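Bin liner

From Grasatum, the household and trades reference

A bin liner (also called a trash bag, garbage bag or can liner) is a thin bag, in most cases of plastic, which is placed inside a waste container. It keeps the container clean and makes it possible to take out the waste in one movement. Bin liners are used in homes, offices, schools, hospitals and public places. They are sold on rolls or in folded packs, in many sizes and thicknesses.

Contents
Name
History
Materials
Sizes and thickness
Closing systems
Use
Reuse and saving of liners
Environmental questions
See also

Name

The words differ by region and also by trade. In American shops the usual name is trash bag for the large sizes and wastebasket bag for the small ones. Cleaning companies prefer can liner, and in British usage bin liner or bin bag is normal. In this article "liner" means a bag that stays open inside a container while it is being filled, and "bag" is used for the same object after it is closed and carried away. The difference is not strict and many producers do not make it.

History

Before plastic liners were common, households put old newspaper on the bottom of the bin, or they used no lining and washed the bin with water after emptying. Ash from coal stoves was a large part of the household waste, and hot ash could not be put in any bag. Metal cans with a lid were therefore the normal solution in many towns.

Plastic bags for waste came into use in the middle of the twentieth century. The first customers were mainly hospitals and other institutions, where hygiene was the main concern. Home use followed when the price of polyethylene film went down and when homes changed from coal to gas, oil and electric heating.

In the town of Prilladham the change is well documented in the papers of the former cleaning department. The town gave out paper sacks in a trial of 46 streets, and later replaced them with plastic ones after complaints that the paper became weak in the rain. Wouter Kramer describes this trial in his local history of street cleaning, and he mentions that some 966 households took part. The metal cans were not collected back, and many of them were used in gardens for years afterwards.

Materials

Most liners are made of polyethylene. Two types are important.

Low-density polyethylene (LDPE), often in its linear form (LLDPE), is soft and stretches before it breaks. It resists sharp corners rather well and is used for kitchen waste and for heavy bags.

High-density polyethylene (HDPE) is thinner and stiffer and makes a crisp noise when it is touched. It can carry a good weight for its thickness, but once there is a small hole the tear runs quickly. It is chosen for paper, packaging and other light waste.

Recycled film is used in many dark liners, as the mixed color of the raw material is then less visible. Liners of starch-based film are made for the collection of food waste. They are more sensitive to moisture and should not be stored for a long time – the film becomes brittle with age, also when the roll was never opened.

The color has in itself no effect on strength. Black and gray liners hide the contents. Clear and translucent liners let the collector see what is inside, and for this reason they are required in a number of recycling programs. Red and yellow are in many countries kept for medical waste.

Sizes and thickness

The size of a liner is given as width and length when it lies flat, or as the volume of the container. Volume is easier for the buyer but less exact, because a tall narrow bin and a low wide bin can hold the same volume and still need different liners. A simple method is to measure around the rim and divide by 2. The result is the smallest flat width that will go over the edge. For the length one takes the height of the bin, adds half the width of the bottom, and adds a hand's width for the fold.

Thickness is expressed in mil (thousandths of an inch) in the United States and in microns in most other countries. Thickness alone does not tell the quality. The weld at the bottom is usually the weakest point, and there are three common forms of it. The flat seal is cheap but leaves gaps at the corners. The gusset seal has folded sides and fits better in square bins. In the star seal the bottom is folded several times before welding, so that the weight is spread and liquid does not easily leak.

Closing systems

The oldest way of closing is a knot in the upper edge, or a separate tie of wire or plastic. Later came the drawstring, a band which runs in a hem and is pulled out on two sides, and the flap top, in which the edge is cut in waves that can be tied together. Drawstring liners cost more and are mainly a household product.

Use

A liner is opened, lowered into the container and folded over the rim. Air that remains between the liner and the wall pushes the film up and takes away space. It can be pressed out by hand, and some containers have small openings in the lower part of the wall for this purpose. The same air causes the opposite problem in removal, when a full bag is held back by suction.

In offices and waiting rooms the waste is light but takes much space. Snack packaging is typical for this: the wrappers spring back after they are pushed down, and a bin can look full while its contents weigh very little. Thin liners are sufficient here, and the moment of emptying is decided by volume.

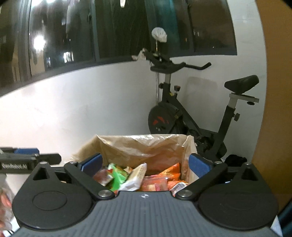 Evelien Maes objects that volume is a poor guide even for light waste, and that in shared buildings a fixed hour works better, for instance 4 in the afternoon, because one banana peel at the bottom gives a smell long before the bin is full. Her view is followed in several cleaning manuals, while others leave the decision to the cleaner.

Reuse and saving of liners

Some institutions empty small bins into one large bag and leave the liner in place as long as it is clean. The manual of the cleaning firm Willems allows this for paper waste only. The saving depends on the type of building. In kitchens and washrooms the liner is replaced each time.

Many households use shopping bags as liners for small bins. Where thin shopping bags were banned or taxed, part of this use moved to bought liners, and the size of this effect is discussed.

Environmental questions

A liner is used for a short time and is normally burned or buried together with its contents. Thinner film reduces the material, but a bag that breaks is often put inside a second one and the gain is lost. Liners can also disturb recycling when loose material is delivered in closed bags, as film wraps itself around the turning parts of sorting machines.

Some towns sell official bags with the collection fee included in the price, so that a household pays according to the amount it throws away.

See also

Waste container
Polyethylene film
Paper sack
Street cleaning in Prilladham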